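리뷰 > 연구 도구 > 시뮬레이션 파지
글 Jaqueline Ventura | 3월
읽는 시간 4분

Kindmont를 한 달쯤 붙잡고 써 본 후기예요. 시뮬레이션에서 손목 카메라 영상만 보고 파지 정책을 학습시키는 패키지인데, Ellside 쪽 친구가 하도 권해서 깔아 봤습니다. 예전에 Ikton으로 비슷한 걸 하다가 설정 파일에 질려서 접은 적이 있거든요(그때 날린 주말이 아직도 아까워요). 설치는 의외로 순했어요. 의존성 충돌이 딱 하나 났고, 그것도 버전만 내리니까 풀리더라고요.

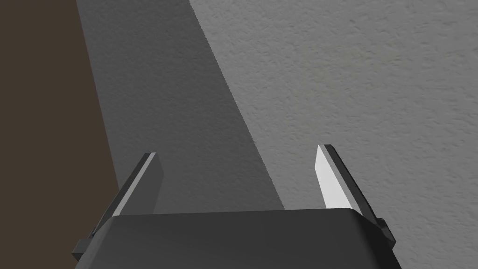
제가 제일 궁금했던 건 조명 무작위화였어요. 논문에는 빛을 흔들면 정책이 튼튼해진다고 되어 있는데, 이런 건 직접 돌려 보기 전엔 잘 안 믿는 편이라서요. 그래서 조명을 고정한 설정과 매번 바꾸는 설정으로 똑같이 1428 에피소드씩 학습시켰습니다. 고정 쪽은 그림자에 정말 약했어요! 회색 벽인지 상판인지 모를 오돌토돌한 면에 저렇게 비스듬한 그림자 경계가 생기면, 손가락 사이에 아무것도 없는데도 그 선을 물체 모서리로 착각하고 다가가는 일이 잦았습니다. 무작위화한 쪽은 그런 헛동작이 눈에 띄게 줄었고요.

평가는 처음 보는 배치 226개로 했어요. 고정 조명이 절반을 겨우 넘겼고 무작위 조명은 넷 중 셋 정도를 잡았으니, 적어도 제 환경에서는 논문 주장이 맞는 셈이에요. 시드는 3개밖에 못 돌렸습니다. 더 돌리고 싶었는데 GPU 예약이 밀려서 포기했어요. 시드끼리 차이도 꽤 나서, 숫자 하나만 보고 좋아하기엔 좀 이른 것 같아요.
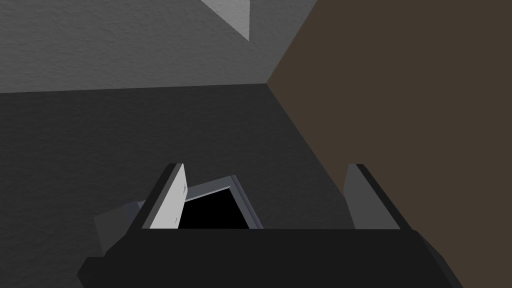
아쉬운 건 문서예요. 보상 함수 설명이 너무 짧아서 결국 소스 코드를 열어 봤는데, 접촉 보상 가중치 기본값이 논문 부록이랑 다르더라고요. 기본값 그대로 돌리면 물체 옆에서 손가락만 오므렸다 폈다 하는 정책이 나와요. 부록 값으로 바꾸니 바로 나아졌습니다. 재현하실 분들은 여기부터 확인하세요. 저는 이거 찾는 데 나흘 썼어요.

렌더링 속도도 얘기해야겠네요. 그림자 품질을 높이면 학습이 답답할 만큼 느려져요. 저는 낮은 품질로 학습하고 평가할 때만 올려 봤는데 성공률 차이가 거의 없어서, 그 뒤로는 쭉 낮게 두고 씁니다.

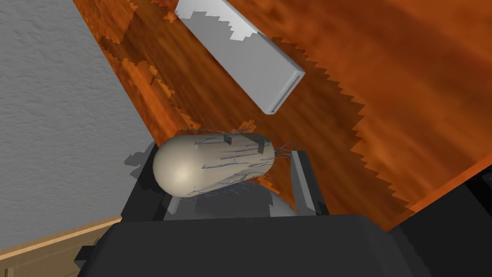
물체 세트는 Villaseñor 것을 불러와서 썼는데 변환기가 은근히 잘 돼 있어요. 다만 충돌 모델을 볼록하게 단순화하는 옵션이 기본으로 켜져 있어서, 안이 파인 물체는 꼭 끄고 돌려야 해요. 켜 두면 손가락이 안쪽으로 안 들어가고 허공에서 턱 막힙니다. 처음엔 정책 탓인 줄 알고 학습만 두 번 다시 했네요 ㅠㅠ

별점은 다섯 개 중에 4개 줄게요. 하나는 문서 때문에 뺐어요. 실제 로봇으로 옮기는 건 아직 못 해 봤으니 그쪽이 궁금하신 분들께는 도움이 안 될 거예요. 다음 버전에 깊이 영상 입력이 들어온다는데, 나오면 같은 배치로 다시 돌려 볼 생각입니다.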